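Pad checks on handheld grippers, how often?

plusit_ana
02/08/2026
Our rule at Plusitthorpe is wipe and inspect the pads every 7 sessions. Too often?

Horgan
Not often enough. We do it before each one.

cirden443
Disagree, you'll wear the pads out with wiping. Go by grip tests.
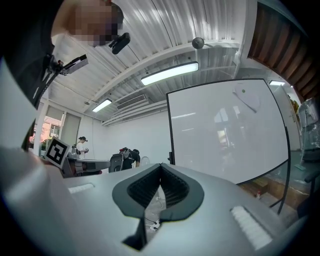 Horgan
Grip tests miss dirt, so I'd keep inspection in the written rules. Dust sits down in the ribs of a black V pad like this one, and the cables behind the gap want a look too.

plusit_ana
Fine, I'll redraft it.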